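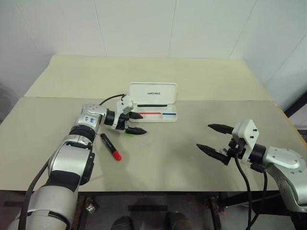
Home | Topics | Stationery & Storage | Unanswered | Log in

Hinged plastic pen case: markers roll out of the slots

I keep whiteboard markers in a white plastic case with a hinged lid and a thin partition down the tray. Two problems. The markers roll when the case is carried, and the red one writes faint after a few weeks in storage. Is there a correct way to load this type of case, and does orientation matter for the ink? The case lives on a shelf, lid up.

Posted by Tùng Lâm

Nhung Nghiêm

Orientation matters. Store the markers horizontally. Stored cap up, the pigment settles away from the nib and the colour fades. A faint marker will often recover after 8 hours lying flat, capped.

For loading:

1. Open the lid all the way back on a flat table before you put anything in. With the lid standing upright, a light case can tip backwards.

2. Match pens to the coloured stripes if the partition has them. Mine has a red stripe on the upper part and a blue one on the lower. The marker with the red cap goes in the wider compartment, lying parallel to the partition. 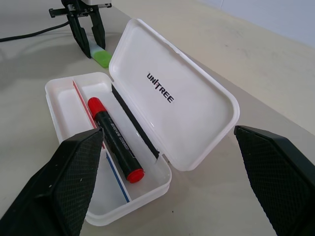 3. Press each cap until it clicks, then close the lid. If a marker still rolls, line the tray with felt 2 mm thick, cut to the compartment. Check that the lid still latches with the felt in place.

Zekden

Rubber band around the case. Done.

Paredes

Agree with storing flat. I would skip the felt, as it picks up ink and grey dust. A strip of removable putty at one end of the compartment holds the barrel and wipes clean.

Last updated: 7 October 2022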